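July 2021
2 min read

Giving circle, Clatbridge workshop. Vivek Malhotra and I went through the pledge cards for the tzedakah fund. 700 mailed, 50 back with a cheque or a monthly amount. Total so far is almost $4,000.

Bako letter did better than the Gavum one. Shorter, and it names the honour roll in the first line. Keep that wording for the September mailing.

Two donors asked for gifts in memory of a parent. The form has no line for it. Vivek will add one. 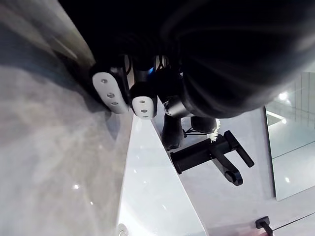
Receipts still to go out. Check the spelling of names against the cards before printing.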